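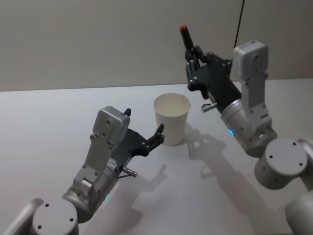
The marker is in the right hand, the cup is in the middle of the table.

Please let the planner forget

19/12/2022

At Hurkico we have two arms, one table and one paper cup, and we put pens into the cup. Visitors to our lab in Wubshet are sometimes disappointed by this. I understand them, but I have worked on the software for this task since July, and I came to an opinion which I want to defend: a planner for such work should remember very little, and it should ask the camera again much more often than we like.

Our planner is called Furik. In its first version it made one long plan for both arms. It took one look at the table, computed where everything is, and then produced the full motion from the first grasp to the last release. On the screen this was beautiful. The curves were smooth and the arms never came near each other in simulation.

The trouble is that a paper cup weighs almost nothing. A fingertip that touches the wall with very small force can move it by 8 millimeters, and after this the plan speaks about a cup that does not exist anymore. Furik continued with full confidence. It had no reason to doubt, we never gave it one.
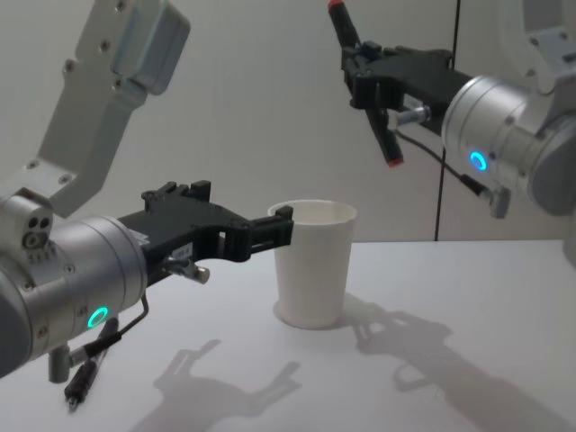 What we changed

We cut the plan into short pieces. After each piece the arms pause, Flistitz (our perception package) estimates the pose of the cup again, and Furik plans only the next piece. The old estimate is deleted. I insist on the word deleted. My colleagues wanted to mix the old and the new estimate with a filter, and for a moving car I would agree with them. For a cup that stands still until somebody pushes it, the filter only makes you slow to believe the push.

The cost is time. One marker takes 20 seconds now and before it was faster. In our last long test we had 79 trials, and we lost the cup in 3 of them. I accept this trade without pain.
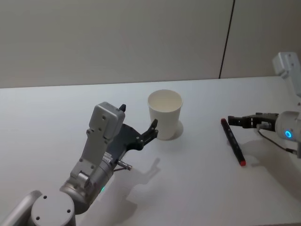
Marker on the table, left gripper at the side of the cup.

There is a second argument, which I find stronger. When a long plan fails, the log tells you that the end was wrong, and you spend the afternoon looking for the beginning. With short pieces each one has its own picture and its own small promise: the cup is here, the pen is here, the finger will be there. You read down the log until the promise and the picture disagree. A new student can do this on the first day.

I also changed my mind about what we should check at the end. We used to compare the pen with a target pose, standing straight in the center of the cup. No pen stands like this. It falls against the wall of the cup and it leans, and a person looking at it would say that the work is done.
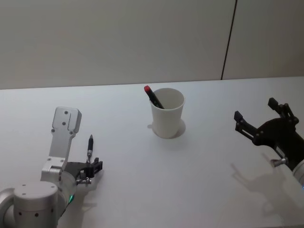
So now the test for success is a question about relations. Is the lower end inside the rim, and is the cup still upright? The angle is free. This removed a long list of false failures, and also one ugly function which tried to correct the lean by pushing the pen again.

Some people will say that short memory is a way to hide bad perception, and that with a better model of contact we could return to the long plan. Maybe it is so. I would be glad to read such a model, and I would still want to look at the table between the pieces. Collision checking between the two arms is the one place where I keep a longer horizon, because there a late surprise is expensive - an arm costs more than a cup. For everything else I ask Furik to forget, and the next thing I want to shorten is the approach to the rim, where the piece is still too long for my taste.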